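Prevell Assembly Board: Frequently Asked Questions
Last update: 2026-02-24

What is the Prevell board?
It is a flat, pale board with blue parts and printed outlines. The parts are set on the board or beside their outlines, and the exercise is to bring them to the correct places. We make it in our workshop in Otiseck and we sell it under the name Roter.

Do I need to fix the board to the table?
For most exercises, no. The board has enough weight to stay where you put it. If your table is very smooth, please put a thin rubber mat under it. Do not use glue or screws, the guarantee does not cover holes in the board.

Which table is best?
A dark and matt table top is the most comfortable for the eyes, as the pale edge is then easy to find. Please leave free space on both sides of the board, so that both hands can come over it without touching anything.

Which way must the board be turned?
Put it in portrait position, with a short side towards you. The blue gear-shaped part then stands near the far edge. All our exercise sheets are drawn in this position. 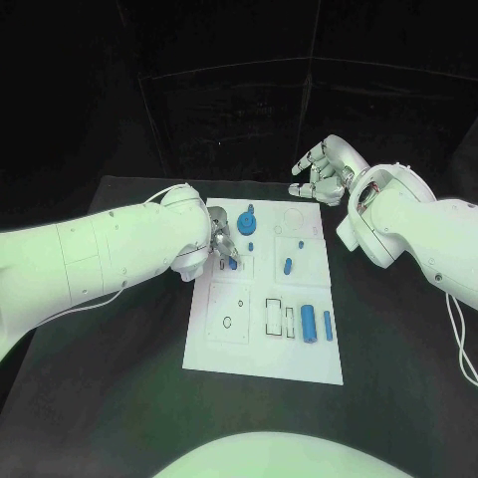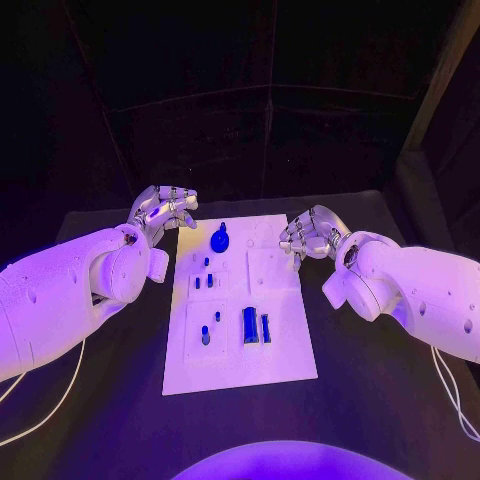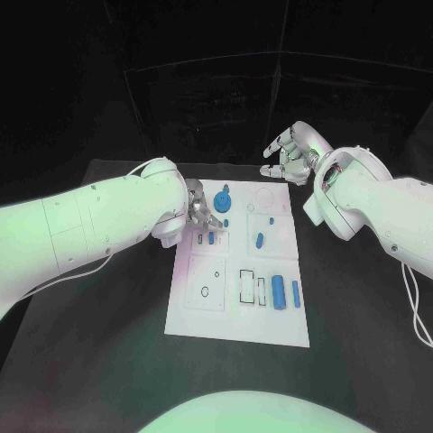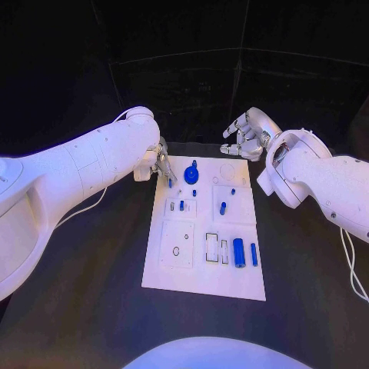 Board in portrait position on a dark table top, gear-shaped part at the far end.

With which part should I begin?
You are free to choose. Our sheets begin with the small pins, which are the hardest to hold, and we advise you to take them while you are still fresh. Many customers prefer to begin with the gear-shaped part, and this is also fine.

What are the printed outlines for?
An outline shows the place of a part. A large circle is for a large round part, and a small circle is for a small one. If a part does not cover its outline, please compare it with the drawing on the sheet before you try again.

I have lost a small part. Can I buy only this one?
Yes. Small pins are sold in bags of 11 pieces, order number 294. The gear-shaped part is sold alone, order number 606. Please write to us if you need another part and describe it with the name used on your sheet.

Can I use parts from an older board?
Parts made before September of last year have a slightly thicker foot and can sit too tight. We do not recommend to mix them. If you are not sure which ones you have, send us a photo together with your order number.

How do I clean it?
Use a soft cloth with a little water and mild soap, and dry it well afterwards. Alcohol will take away the printed lines after some time. The parts can be washed in a bowl, but not in a dishwasher.

How long does the board last?
We tested the places for the pins with 3000 insertions and they still held the pins well. The printed lines usually become weak earlier. You can send the board back to us for new printing.

Do you deliver to schools?
Yes, to schools and to companies. For schools we can send the invoice after the delivery. Orders in our region are delivered by the Michalík transport company, all others go by post.

Can I get the exercise sheets in another language?
At the moment we have English, Czech and German.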